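5/18/18 – gripper demos, cup task

Picked up where Maricruz left off. Goal for the session was to get a clean batch of hand demonstrations of the cup pick and place on the round table, then replay a few on the arm before touching the policy again.

Target was 200 demos. Ended with 203 recorded, because Lutz and I were both still going when the counter rolled over. Two of those are no good: one has no start marker, and in the other I closed the fingers before the recording light came on. Both are flagged in the log but not deleted. Please leave them there until Nele has run her checker over the full set, she wants a couple of known bad ones in it.

Procedure, same for everyone from now on:

Start with the fingers fully open and hold still for a slow count before moving. Come in level from the side, fingers either side of the cup below the lid. Close until the pads touch, then a little more. Lift a hand's width, carry, set down, open, back straight out. Don't rotate the wrist on the way out. Lutz was doing this without noticing and the replay swung the arm toward the table edge every time.

Speed is still the main problem. What feels slow in the hand is too fast for the arm. Hongmei suggested humming something to keep the pace and it did help, at least for me. My last batch has much more even timing than the first. Lutz's are more even throughout but he pauses at the lid height, and I think the model will learn the pause. Will look at the velocity plots before deciding whether to ask him to redo them.

Tracking dropped out a few times on approaches from the window side. It recovered by itself when the gripper was turned back toward the middle of the room. Hannelore thinks the tracker wants more fixed texture at mid height and less plain wall. Could be. I would rather try the Narkia tracker build with the longer memory first, that is one config change and an evening of reprocessing.

Replay on the arm: tried a handful from the first batch. Approach good, grasp good, set-down consistently low, so the cup gets pressed into the table. Looks like the offset between the fingertip on the hand unit and the fingertip on the arm. Vadevo sheet gives one number, my caliper gives another. Used mine, better but still low. Need to measure both again with the pads on, since the pads were changed after the sheet was written.

Also tried the same task by remote control with the Schwerdtfeger handset for comparison. It works, but each attempt takes several times as long and I overshoot on the last bit of the approach. Fine for recovery moves. I would not collect a whole set that way.

View from the hand unit, fingers open, cup and plants on the table:

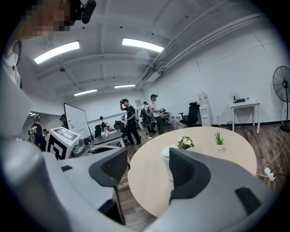
Gripper open in front of the round table. Cup partly behind the right finger.

Checking views like this one made me think about occlusion. With the cup to the right of the gap, the finger covers part of it, and I suspect a share of our early approach frames have the same trouble. Next set we start with the cup nearer the middle and move it outward in steps, so there is at least something to compare against. Plants can stay. They were in the first set too and I don't want to change the background and the start position in one go.

Open items:

Remeasure fingertip offset, both units, pads on (me)
Velocity plots for Lutz's batch
Reprocess window-side demos with the other tracker build (Hannelore)
Ask Grundov whether replacement pads come in the same thickness as the current ones. If not we buy enough to last to August
Write the start and stop rules on one sheet so new people get the same instructions

Data is on the shared drive under cup_side_approach. The raw files are big, so copy them over the wired connection. Nele has the checker script and will put the results in the same folder.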